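The Clear Table Cure

I have now been told by three separate people to clear my table. The first was a coworker, the second was a podcast, and the third was a workshop leader from an outfit called Burndale, who charged me 63 dollars to say it. Take everything off, she said. Put back one thing at a time. You will be surprised how little you need.

I was not surprised. I need the lamp, the mail, the scissors, the other scissors and something to drink, and I knew that before I paid.

My doubts are mostly about the drink. The clear-surface people allow you one, and they have strong feelings about what it comes in. A glass is good. A stoneware mug is better. A plastic bottle with a label on it is what they call visual noise, and you are supposed to pour it out into something calm before you sit down. I have been drinking unsweetened jasmine oolong out of the bottle for years, and I can't see what is so loud about it. The label is mostly white. It has a blue triangle in one corner and the name running down it in tall thin characters, and it looks better than most of the mugs I own. It also has a cap, so I can knock it over with my elbow and keep working.

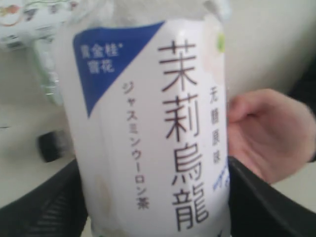 What a bare surface does for you

Hemant Sachdeva, who sat next to me at the workshop and took it much more seriously than I did, went home and cleared his desk that same night. He says he got more done in the following week than in the month before. I believe him. I also think that anyone who has just paid 63 dollars and carried four boxes to the hall closet is going to have a productive week, and I would like to hear from him again in April.

The claim is that an empty surface leaves your mind nothing to snag on. Mine finds something anyway. Give me a cream tabletop and a plain wall and I will study the line where they meet, then the streaks in the top, then a speck on the wall. After that I get up and look in the fridge.

There is also the matter of where everything goes. A soft black thing at the far right of the table still counts as a thing on the table. Most clear tables I have visited work this way: the middle is lovely, and life has been pushed to one side. 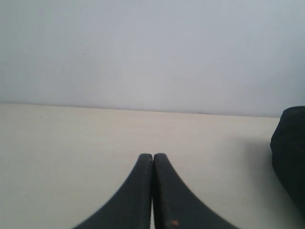
Cream top, pale wall, and one dark item over on the right.

I don't mean that mess is good for you. I once lost a check for 162 dollars under a stack of catalogs, and I cleaned that table very thoroughly afterward. But I cleaned it to find the check, and then I stopped. The Burndale handout runs to 25 pages and never gets to the part where you stop.

So the lamp stays, and both pairs of scissors. I did throw out the catalogs.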